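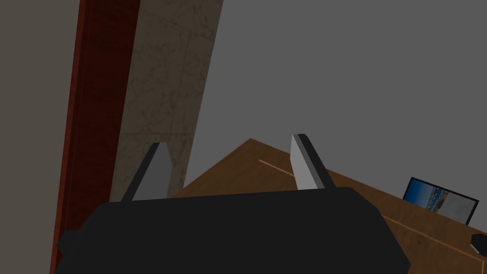 Simulated table-clearing run, gripper view. Nothing in the fingers.

Re: [home-automation] Are the chores solved yet?

Sewwandi Cassim wrote on Monday:
> Winura says its arm tidied a table in 57 runs out of
> 500 with no help at all. That's real progress. Give
> it a couple of years and I won't be dusting anything.

Sewwandi, I read the same write-up and came away with the opposite feeling. Fifty-seven out of 500 would get a summer student sent home. And those runs were in a simulator, where the table never wobbles and the kids haven't left jam on it.

Look at what the job is. There's a wooden table, a framed picture standing on it, and some small black thing beside it. My mother could dust around that lot while talking on the phone. I'd want to see the picture lifted, wiped under and put back facing the way it was before I'd call it a chore.

We had the same talk at Gallagher when Tollel came through the shop to sell us a bin-picking cell. Lovely demo. It handled 13 kinds of bracket, all theirs, and when we asked about ours, which come in oily, the price went up and the promises got vague. We still sort them by hand.

Here's a second view, for anyone who thinks I'm being unfair about how simple the setup is. Fingers wide open, plain grey wall behind, and a pale line across the wood that might be a seam or an inlay.

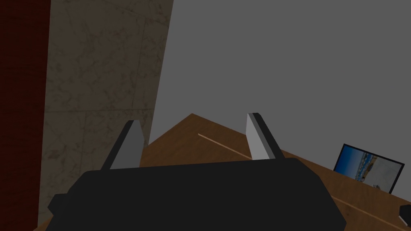 What would change my mind

A real kitchen table, and not the developer's own. Over 360 runs, with the failures listed by type. Somebody timing it against a person with a cloth. If Cedatel or anyone else has numbers like that, please post them to the list and I'll read every page.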